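Chapter 8
From Detection to Placement: Software for Sink and Counter Tasks

After working through this chapter, the reader should be able to name the main parts of a placement program, explain how each part passes information to the next, and write a simple stopping rule for a hand that carries a dish.

8.1 The Task and Its Setting

Chapter 7 treated motion in open space, where the planner had only to avoid walls and furniture. A kitchen sink is a harder setting. It has edges at several heights, a faucet that stands in the path of the arm, and steel surfaces that return confusing depth readings. The Gusell software package, used in all exercises in this part of the book, divides the work among three programs: a perception program, a planner, and a hand controller. Each runs at its own rate and may be replaced without changes to the others.

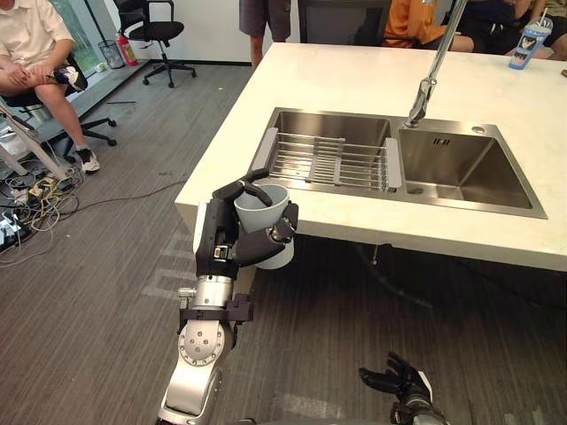
Figure 8.1. A cup held upright near the front edge of the counter.

The perception program must first decide where the counter ends. Betancur and Chávez recommend fitting a flat plane to the countertop and storing its front edge as a line that the planner may not cross at low height. Students often leave this step out, and the arm then plans a path through the stone. The edge should be computed again whenever the body of the robot shifts.

8.2 Objects of Different Shape

A placement goal consists of a position, a direction, and a release height. For a cup, direction matters chiefly in one respect: which end is up. A long object also requires an angle measured against the rods of the rack. The planner must know how far the object extends beyond the fingers, as the free end can strike the faucet while the hand itself is well clear. 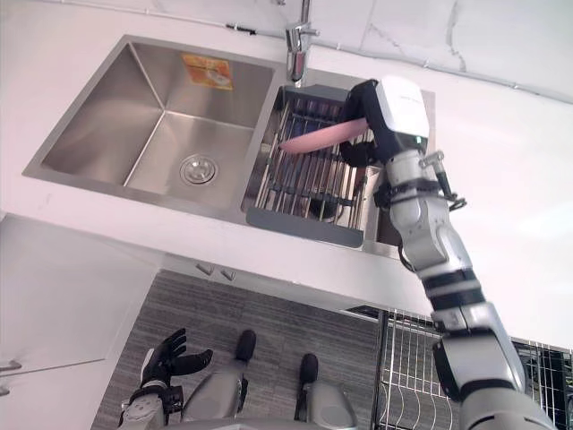
Figure 8.2. A long pink object held horizontally above the rods of the drying rack.

In the Gusell package the held object is added to the arm model as an extra link. This is done by the call attach_object, which takes the name of the hand and the estimated shape. The call must be reversed at release. If it is not, later plans will avoid contact with an object that the hand no longer carries.

8.3 Release and Withdrawal

Flat objects need a larger region of support than cups do. The program checks that the outline of the object lies inside the outline of the rack before it permits the fingers to open. Withdrawal is planned as a separate motion, at reduced speed, until the fingers have left the region around the object.
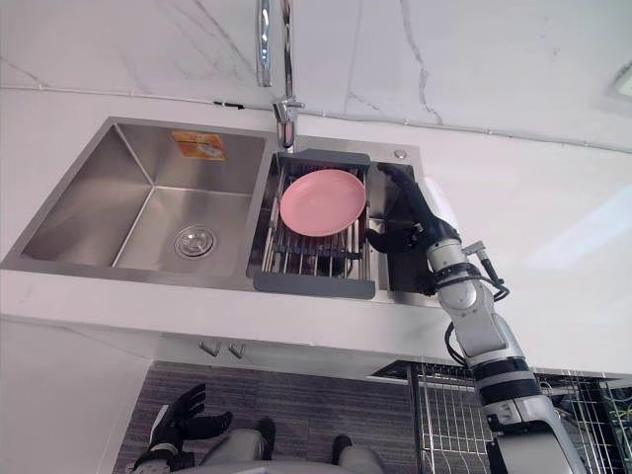

Figure 8.3. A round plate on the rack, with the fingers of the hand close to it.

The Stodden log file supplied with this chapter contains 471 entries. Exercise 3 asks the reader to sort them by the program that wrote each one and to find the first entry at which the planner and the hand controller disagree.

8.4 Partial Views of the Object

Fingers hide part of whatever they hold. The perception program therefore keeps the last full estimate of the shape and updates only its position while the grasp continues.

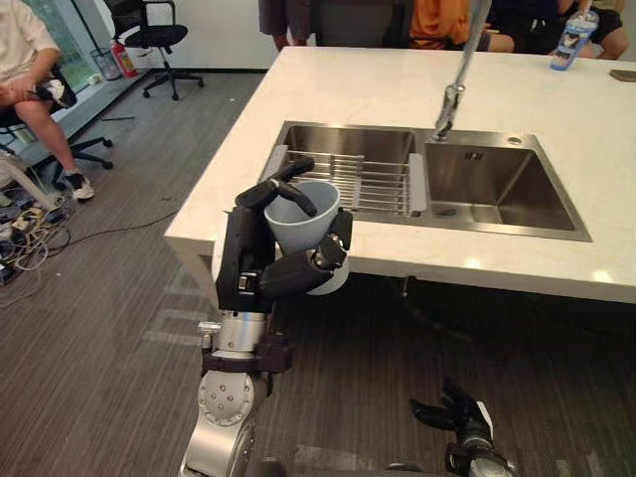
Why does the planner not wait for a complete view of the object before it moves?
A complete view may never come while the fingers remain closed, so the planner works from the stored shape and widens its safety margin as that estimate grows older.

The rule for widening the margin is given in Section 8.5.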